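Vellico Household Waste Words

A word list of Australian English terms for rubbish, recycling and kerbside collection, with the councils' wording beside the everyday wording.

Version notes

The list has 442 entries. Version 3 adds the organics terms (green lid, FOGO, caddy liner) and merges the two old spellings files. If you used version 2, re-download the whole thing, as the entry numbers have changed.

What is in it

Each row has a headword, a plain definition, a part of speech, a region code and a usage label. The usage label is one of 5 values: council, everyday, trade, dated, unsure. Region codes follow state and territory abbreviations. A blank region means the term was found in more than one state and we didn't try to narrow it.

Definitions are kept short on purpose. "Hard rubbish" and "hard waste" are separate rows because Victorian and South Australian readers treated them differently. "Tip", "transfer station" and "resource recovery centre" are also separate, with cross-references. 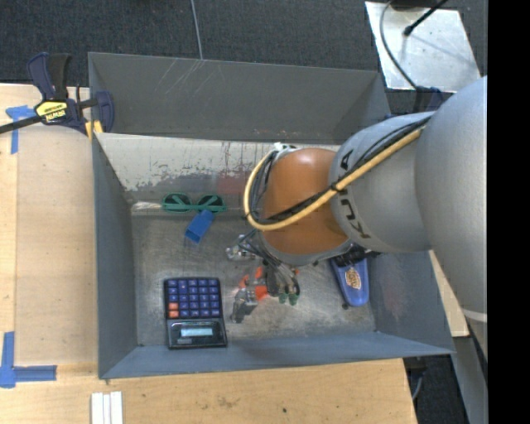
Plodell, Tasmania, November

Collection

Terms came from printed bin calendars, council web pages, letters to local papers and signs at tips. The Plodell material was typed up by hand and then checked against the originals. 19 entries from the Voden notebooks couldn't be matched to a second source. They are labelled unsure and should be left out of any counts by region.

Known problems

Queensland is thin. The Northern Territory is almost missing. Brand names used as common nouns ("wheelie" is fine, others less so) were handled inconsistently before version 3 and a few probably remain. Plurals are listed only where irregular.

The colour column refers to lid colours, not bin bodies, and older lids don't follow the current standard.

Format

One UTF-8 file, tab separated, header in the first row. Sorting is by the Matoušek script, which ignores hyphens and capitals. Spreadsheet programs may turn region codes into something else on import, so set that column to text.

Licence

Free to use and change with credit to Vellico. Send corrections with the entry number and a source.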